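**Kuvenero household chores project - progress report, October**

The big news this period is that collection at Gatden is up and running, and it's going faster than we planned! People work through ordinary chores with hand-held grippers, and the recordings go to Driveck, where the arm learns from them. We have 16 chores on the list now, from wiping down a counter to folding a dish towel, and 9 of them have enough recordings to train on.

Work at the desks by the brick wall:

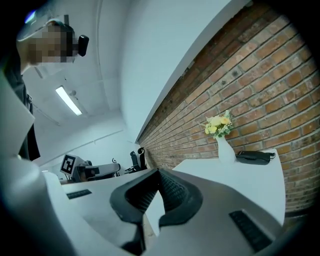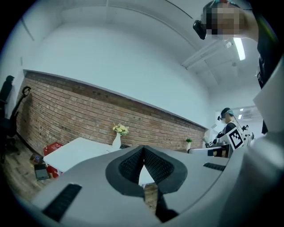
So can a machine do the chores yet? Some of them, slowly. The arm at Driveck now puts cups on a shelf without help, and in the last test it managed 19 in a row before it tipped one over (we were all very pleased with that run). Folding is another story. It finds the corner of a towel well enough, then loses it halfway across, and a towel that starts out bunched up still beats it nearly every time. I think more recordings of messy starts will help a lot, and we've asked the Gatden crew to stop smoothing things out first.

Chamoun has agreed to let us try shelf restocking in their store, which will be our first look at a real shop floor - narrow aisles, odd boxes and all.

We need 2 things from you before then: a yes on moving the leftover travel money to spare gripper fingers, and a decision on whether towels stay in this phase. I'd like to keep them in.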